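Floltura Merchant Community
Board: Order Management and Fulfilment
Thread: Supplier stock feeds and overselling – which setting should take priority?

Posted by s_koval
Good morning. Our company sells kitchen and garden goods through a Floltura storefront. We hold no stock ourselves. Orders are passed to two suppliers, Galang and Disell, and 2090 of our listings are offered by both.

At present the storefront shows the combined stock of the two suppliers. In March we had to cancel 14 orders when one supplier's feed had not been updated overnight and the other could not cover the shortfall. I should be grateful to learn how other merchants have set the stock priority, and whether a safety margin is applied to every product or only to the faster sellers.

Stefaniia Koval
Operations

Posted by T.Cormier
Dear Stefaniia,

We were in a similar position and chose to show the stock of one supplier only, with the second held in reserve. The setting is under Routing, then Primary Source. Customers see a lower figure, but the figure can be relied upon. Cancellations fell sharply in the first quarter after the change.

We apply a margin of 2 units to every listing. It is simple to explain to new staff and needs no upkeep.

Tanner Cormier

Posted by f_leclerc
I must respectfully disagree with the advice above. A flat margin does very little for a product that sells quickly and takes slow products off sale for no benefit. We carry over 400 listings where the supplier rarely holds more than a handful, and a flat margin would have hidden a good many of them.

Our own practice is to set the margin by sales rate and review it each month. The work takes one person a morning.

Francine Leclerc 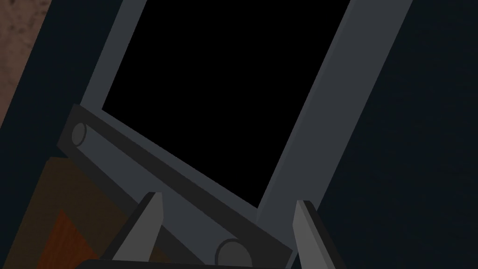
Page last changed: December 2018

Posted by T.Cormier
Francine's point about slow sellers is a fair one, and I accept that our range is narrower than hers. I would still ask who carries out the monthly review when that person is on leave. We tried such a scheme and it lapsed within a season.

Posted by b.poirier
May I raise a separate matter? The original question mentions a feed that was not updated. No margin will correct a feed that is a day old. Before any change to routing, I would suggest turning on the feed age check, so that a supplier's stock is treated as nil once the file passes a set age.

We use Trindum to collect the files and it sends a notice when one is missing. The notice goes to a shared mailbox, which should be read before the first orders are released.

Brayden Poirier

Posted by f_leclerc
Agreed as to the check. I would be cautious about treating the stock as nil. On a public holiday our supplier sends no file at all, and half the shop would be shown as unavailable. We hold the last known figure and double the margin instead.

Posted by b.poirier
That is a matter of preference. We would sooner lose a sale than cancel one – the refund and the letter of apology cost us more than the margin on the goods.

Posted by s_koval
Thank you all. We shall turn on the feed age check first and leave the routing as it stands for the present. Could someone confirm whether the check may be set separately for each supplier? Galang sends a file every hour and Disell only once a day.

Posted by M_Perron (Moderator)
It may. Open the supplier record, choose Feed, and enter the permitted age in hours. If the field is left blank, the storefront's general setting applies. Please note that orders already accepted are not affected by the change.

Questions on Trindum notices should be placed on the Integrations board.

Mervin Perron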